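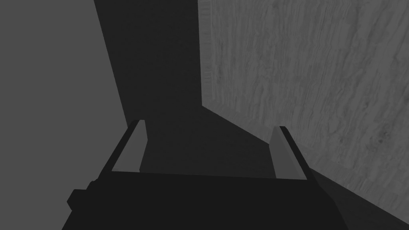
Clubs > Robotics > Reviews > Software

Enham Classroom Simulator: a term with it

Last updated: November

Print this page | E-mail this page

The sales sheet for Enham says students will be "competition ready before they touch hardware." I coach a high school club of 30 kids, and I've heard that one before. We ran the simulator for a full term ahead of the Arnton pick-and-place contest, and I would not put that sentence on a box.

First, what works. Installation took one evening. It runs on our old lab laptops if you turn the shadows down, and students can crash the arm into a cabinet all afternoon without costing me a motor. Jade Boychuk, a sophomore who had never written a control loop, had the gripper opening and closing on command by her second meeting. I can't say that about the kit we used last year.

Now the wrist view. Enham makes a lot of it, and it's where my students lost the most time. You look out over the gripper from just behind, and nearly everything is gray. In our cabinet task the wood grain shows up on one panel and the other surfaces are left flat. Try judging depth into a dark gap with that. Saturnino Olmedo wrote a decent edge finder that locked onto the grain and ignored everything else. He spent two weeks blaming his own code.

You can load your own textures, in theory. The manual gives it half a page and the menu it refers to has been renamed.

Contact is the other weak spot. Blocks either stick to the fingers or shoot away, and the friction slider seems to do very little between those two. Our best team logged 59 clean grasps in a row in Enham, then dropped the first three blocks on the real arm. Same script, same block size - I checked.

Support answered in a day, politely, and suggested we upgrade. The site license with the better physics is listed at $4,000. Our whole season costs less than that.

Ching-wen Tsai, who coaches the Sombatkul team across town, likes it more than I do. She only uses it for teaching reach and joint limits, and for that I'd agree it's fine. The basic license covers 2 seasons, so we'll keep it installed for new members.

Rating: 2 stars out of 5. Ask for the trial, and load your own task before you pay - the demo kitchen looks a good deal better than what you'll be working in.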